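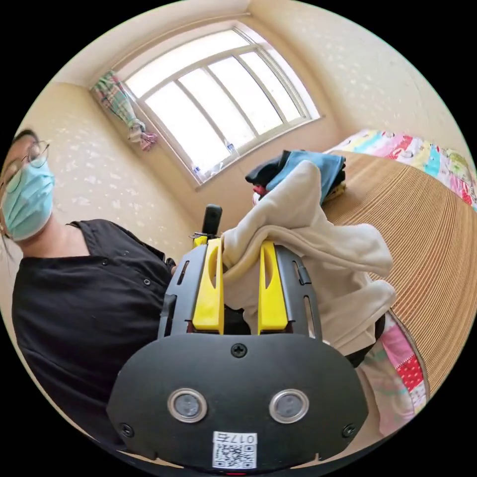
2020-06-28
Hand-held gripper data, clothes folding

Grímur wants to call the Nalldale policy done. I don't. He has 222 demos in the training set and quotes the offline action error, which is low, but most of any folding demo is slow travel through free space and a policy can score well there while missing every grasp. The part that matters is the pinch on soft fabric and the moment just after it.

Split the error by phase this afternoon. Travel is fine. At finger closing it is much worse, and worst on thick knits and fleece-type stuff, where the cloth bunches over one finger and hides the other from the wrist view. So the headline number is mostly travel – as I said in January.

Second worry: bright windows. Ditte thinks the auto exposure shifts when the gripper tilts up, and the policy may be reading that as a cue for height. Could be. Could also be her favorite theory again. Cheap to test: mask the top of the view, retrain, compare.

Jonatan reran with 12 held-out garments, two seeds. The seeds disagree by more than the gain Grímur is claiming. Not putting this in the Malhotra report until we have more.

To do:
- masked retrain (me)
- error by phase in the default eval script (Jonatan)
- ask Ditte for exposure logs, if they were kept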